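## Setting Up the Jalleretti Jump Timer

Welcome, and thank you for taking the time to read this before heading out to the ring! 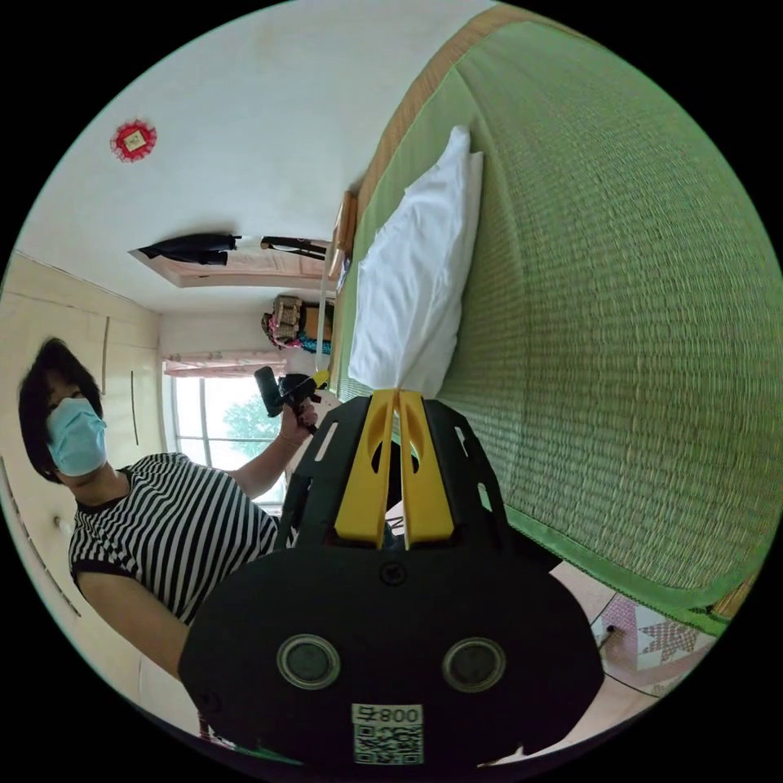 One rider at Petersen wrote to ask whether the timer has to be reset after every round, and would we please say so up front. It does – press Clear once.

1. Stand the start post 108 inches from the first fence.
2. Set the finish post level with it, facing inward.
3. Enter course code 291 and wait for the green light.

**Caution:** Keep all cables well clear of the horses' path.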